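Budget the Months, Then the Arm
11/27/24

Most purchase plans I get to read for kitchen robots have one large number on the first line and a lot of small guesses under it. The large number is the arm. It's usually right, because a vendor wrote it. The guesses are where the money goes.

At Undby we put in for an arm, a gripper and a year of service. The request said nothing about simulation, and by August we had spent 298 hours of staff time building a kitchen in software that should have been a line of its own. I don't regret the hours. I regret that they came out of the installation budget, which then ran short.

My view is that a simulated kitchen should be bought first and paid for separately. A rendered sink costs the same to rearrange on a bad day as on a good one. You can try the arm at one side of the counter, decide you want it at the other, and no plumber gets a call. We tested 7 mounting positions before we asked Lozano for a quote, and the quote was for one.

There is a case against this. Simulated fruit doesn't bruise, and a clean render can make a manager believe the job is closer to done than it is. So keep money back for the real counter. I would hold a third of the total until the arm has worked there for three months — longer if the gripper is new to your staff.

Foda and Villance both sell the software by the seat. Ask for the second-year price in writing.
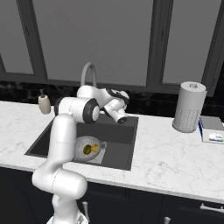
Maximiliano Prieto disagrees about the order of spending and would buy the arm first, on the grounds that his own team put 204 hours into a model and still had to measure the counter again once the base was bolted down.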